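Office safety signage and equipment

Office safety signage and equipment comprises the notices, plans and portable appliances placed in a workplace to reduce the risk of fire and to guide people out of the building. It is normally divided into prohibition signs, evacuation plans and first-response equipment.

Evacuation plans

An evacuation plan is a simplified floor drawing, usually framed and fixed to a wall or column on the way to an exit. Walls are drawn in black on a white ground and escape routes are marked in green. A header strip carries the title. The plan should be turned to match the direction in which the reader faces. In the Usuga layout guide, the lower edge of the frame stands no more than 529 mm above the switch plates.
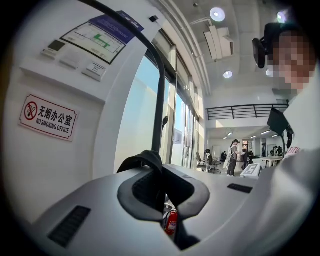 Prohibition signs

The no-smoking sign is the most common prohibition sign in offices. It shows a cigarette crossed out within a red circle. Bilingual versions place the local wording first, as in 无烟办公室 above "NO SMOKING OFFICE". Ulises Quispe, in a survey of 566 small offices for Grukov, found that signs at eye level were noticed more often than those fixed near the ceiling.

Portable extinguishers

Small extinguishers have a red body and a label giving the type and instructions. They may stand on the floor or hang from a bracket. A floor-standing unit is easily hidden by bags and other belongings, and stored items should be kept at least 600 mm away from it under the Usuga guide. 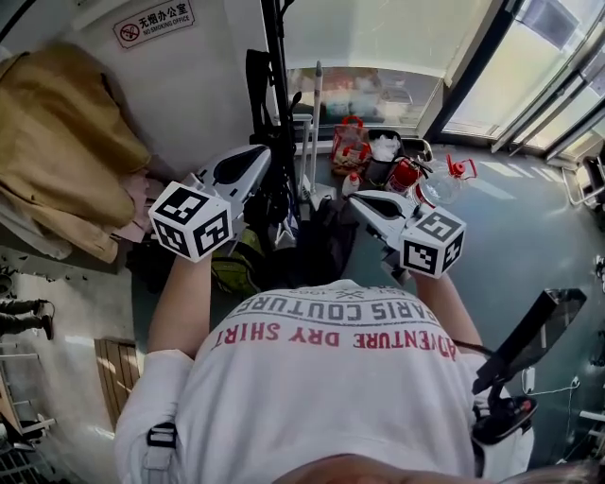 Coats and bags are best kept on a separate rail or shelf, leaving the route to the exit clear. Checks are commonly made every month and cover the pressure gauge, where fitted, the pin and the label. Units with a damaged hose or a missing pin are withdrawn until serviced.

See also: Emergency lighting; Fire door; Assembly point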